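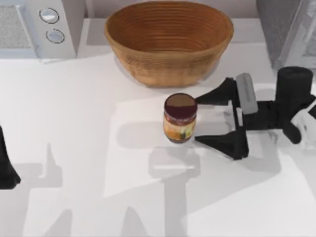

New code of practice for home robot testing out for comment

22/06/2025

A draft code of practice for testing two-armed kitchen robots in simulation has been released for public comment, with submissions open until the end of July.

The code was put together by Dirkance, a small standards group that works with robot makers and test labs. It sets out how simulated trials should be set up, recorded and reported before a maker can say its machine is ready to be tried in a real home.

At present each lab writes its own rules. One may count a pick-up as a success when the object leaves the counter, while another wants it placed somewhere and released. The results are then printed side by side in sales material as though they measured the same thing.

Under the draft, every task must be run at least 100 times, with the starting positions of the objects changed between runs. At least 30 of those runs must use lighting the robot's software was not trained on. Labs would have to publish the number of failed runs along with the successes, and say in plain words what went wrong in each group of failures.

"A single success rate on its own does not tell a buyer very much," said Samran Sukprasert, who led the drafting. "We want to know what the arm was asked to do, how many tries it had, and what counted as finished. If two labs answer those questions the same way, their numbers can be compared."

The code also covers the way test kitchens are laid out. Counters should be modelled with ordinary household items on them, and appliances should stay in place even when the task does not involve them. Shadows from the arms must be left switched on. Some labs turn them off to save computing time, and the drafting group found this made objects easier for the software to pick out than they would be in a home.
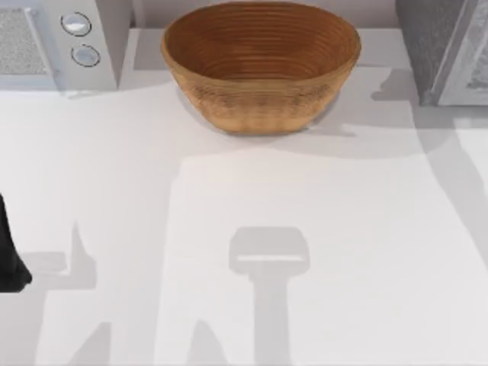

A simulated kitchen counter with a woven bowl, with shadows from the robot arms across the work surface.

Both arms must be part of the simulation for the whole of a run, even if only one is needed. The draft says the idle arm has to be given a rest position, and any contact between it and the counter, an appliance or the other arm is to be logged as a fault.

A section on stopping rules has drawn the most discussion so far. It would give a robot 60 seconds to complete a simple pick-and-place task, after which the run is recorded as a failure. Prurnix, which makes grippers, has asked for a longer limit on tasks with glass jars and other breakable items, saying a short limit rewards speed over care. Dirkance says it is open to changing the figure but wants one limit that applies to everyone.

The other open question is who checks the results. The draft allows labs to assess their own runs as long as the recordings are kept for 2 years and handed over on request. Onsri, a testing firm, has argued in its early comments that an outside lab should repeat a portion of the runs before any claim is published. Smaller makers have replied that they could not afford it.

The code would be voluntary. Labs that sign on could say so in their reports, and could be taken off the list if they were found to have left out failed runs. It does not cover trials with physical robots, which Dirkance plans to deal with in a separate document -- work on that one has not started.

Labs using the Flumus simulator will be able to download a set of template scenes and a reporting form that match the draft. Users of other simulators can build their own scenes from the measurements listed in the appendix.

Comments can be sent in writing by labs, makers or members of the public. Dirkance has asked people to give the clause number they are writing about and, where they disagree with a figure, to suggest another. All submissions will be published unless the sender asks for theirs to be kept private.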